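**How to keep a shared kitchen bench from becoming a mess in a small rental?**

Posted by Vivek Mishra, 16 Jul 2025

Hello all. I moved to Barnorwood with my cousin and we have one very short bench in the kitchen. My English is not perfect, so please excuse me. We both cook every day, and by evening the spices, the bread and the letters from the real estate agent are all in one pile. I have already thrown away many jars, but the pile comes back.

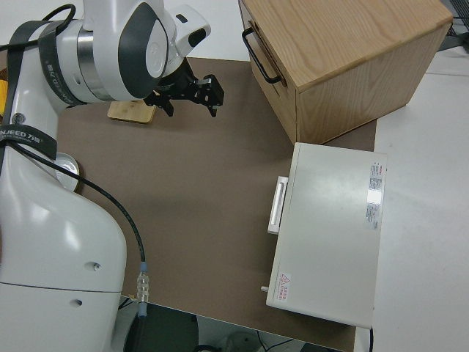
We can't drill into the walls, the lease is very clear on this. My budget is 65 dollars for everything. My cousin wants to buy a trolley, but I am afraid it will become only a second place for the pile. What did you do in your own home, please?

**Tyagi**

I had the same trouble for two years. What helped me was to decide which things are used every day and to put all the others away, also the ones I like to look at. I put the spices in one drawer, lying down, with the name written on the lid. The letters went to a folder beside the front door and they never come into the kitchen now.

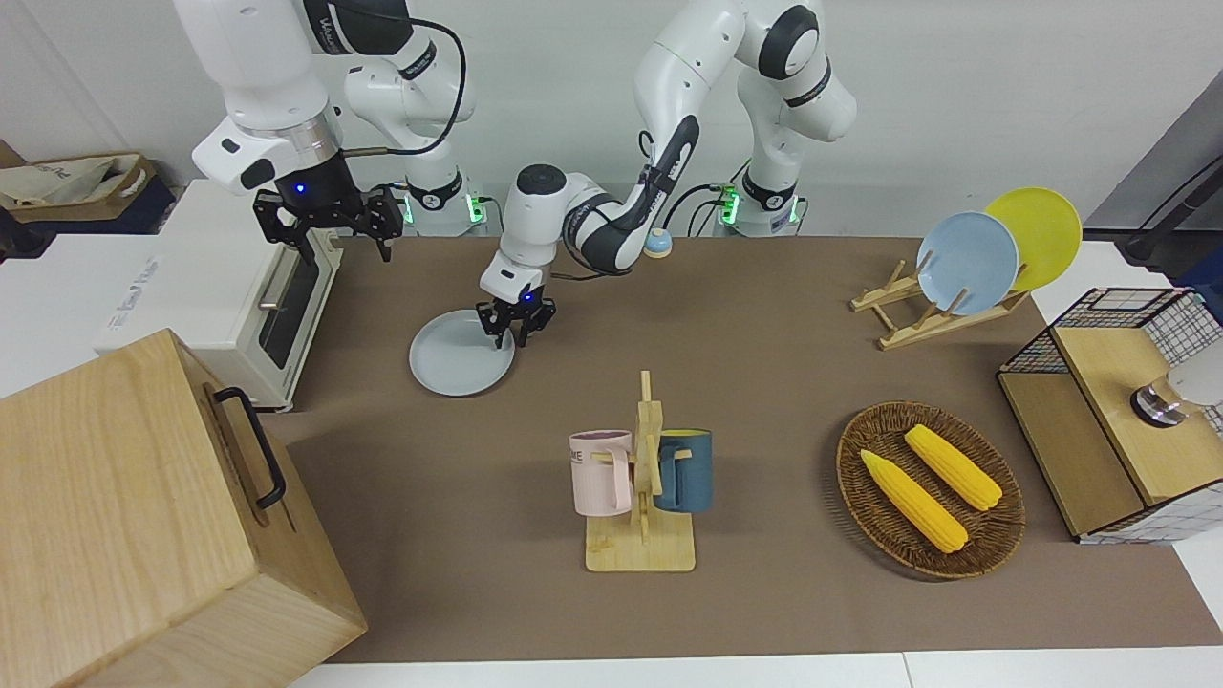
For the big appliances, I would keep out only one. In my first flat I had a kettle, a rice cooker and a blender standing in a row, and there was no place left to cut an onion. If you have a white toaster oven like the one in the picture, it can do toast and small dinners, so the toaster can go to the cupboard. Please leave free space on all its sides and don't store paper or plastic on the top. A mat is also good, because you can lift it and wipe under.

About the trolley, I agree with your cousin a little. Mine has 31 cm of width and it fits beside the fridge. Measure first! I didn't, and I had to return the first one.

**edness_344**

trolley is a waste of money. just own less stuff

**Okum**

I don't agree that you must own less. You need a place for each thing, and it should be a place that your cousin also knows. We use fabric boxes for the dry food and a low basket for the fruit. A box with a flat board on it gives you a small extra shelf, and no drilling is necessary.
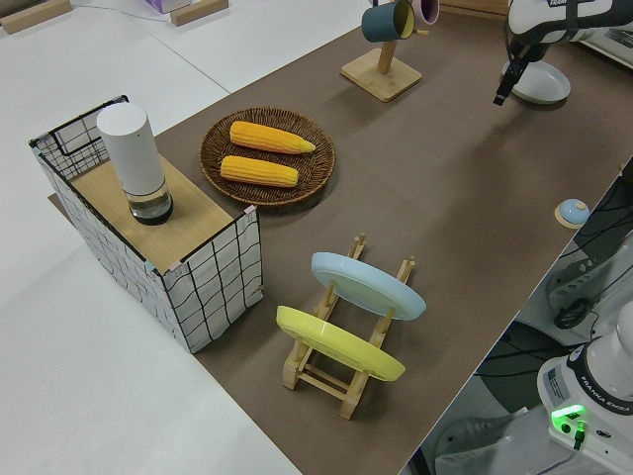 *Storage box with a wooden board on top, and a round woven basket.*

Check the op shop before you go to the big store. I found two baskets there, and a bit of paint colour on the handle was easy to wash off. If your box is fabric, keep it away from the sink, mine got mould at the bottom in July.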